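Subject: Re: [warkton-list] Helium-free balloon decorating for the August hall party

I've read the proposal twice now and I still don't see where the money goes. Before we get to that, three pictures, all on dark tables with dark cloth behind. The first has a balloon, the second a crumpled white strip, the third a light gray cloth.
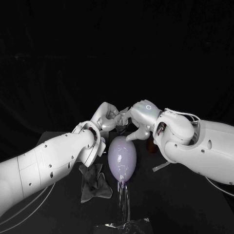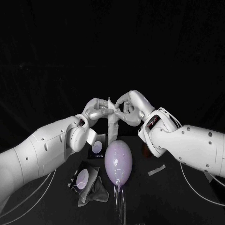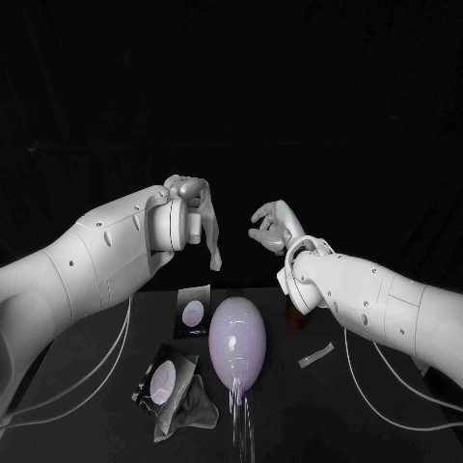

Yoo wrote:

> I don't think the price is the problem. Dremmont quoted us
> 2574 for the whole hall, and that covers the arch over the
> stage, the table pieces and taking it all down again. When we
> did it ourselves in Tavberg we spent two evenings on it and
> half the arch was on the floor before the food came out. Air
> instead of helium is cheaper and it keeps longer. Their page
> says the balloons look fresh for 4 days. I'd say book it now,
> before someone else takes the date.

OK, point by point.

"Look fresh for 4 days" is a sales line. In what room? The Warkton hall has those tall windows on the south side and no blinds on 2 of them, and in August the stage end gets like a greenhouse by mid-afternoon. Balloons in hot sun go dull and start popping. If Dremmont has put up an arch in a room like ours I'd like to see what it looked like at five in the afternoon, and I don't mean a photo taken right after setup.

Air being cheaper than helium, fine, no argument. But then why is the quote higher than last year's? Last year we had helium. The only new thing I can find in the quote is "design consultation," and as far as I can tell that means somebody asks us what colors we want. We know what colors we want. We've been arguing about them on this list since spring.

As for Tavberg, I was there too and I remember it differently. The arch came down because it was hung on fishing line tied to a curtain rail. Tie it to something solid and it stays up. I wouldn't draw any big lessons about amateurs and professionals from a curtain rail.

The quote also says 92 balloons for the arch. I paced out the stage opening last night and I don't believe it. Either they're using very large ones, which will hang down in front of the band, or the arch is going to be thin with the frame showing through. It should be easy enough for them to say what size they had in mind. I wrote and asked, and got back a brochure.

Taking it all down again: does that mean the same night? The quote says "after the event." The hall wants us out by eleven and charges for the next morning if anything is left on the stage. I would want a time in writing.

What I'd do instead:

- Skip the arch. Put two columns at the sides of the stage, where there are real posts to tie them to.
- Blow them up with the electric pump from the storage closet. It's loud but it worked at the spring sale.
- Paper streamers along the back wall, which don't care how hot it gets.
- Cloth on the tables. We own plenty of it. It needs ironing.

I'm not against paying someone. If Dremmont comes back with a balloon size, a take-down time and one reference from a hall with sun in it, I'll vote yes and keep quiet about the consultation fee. So far we have a number and a brochure.

And "before someone else takes the date" is what every one of these outfits says. I called this afternoon pretending to be a different party and they had the whole week open.

Does anyone have the key to the storage closet? It isn't on the hook.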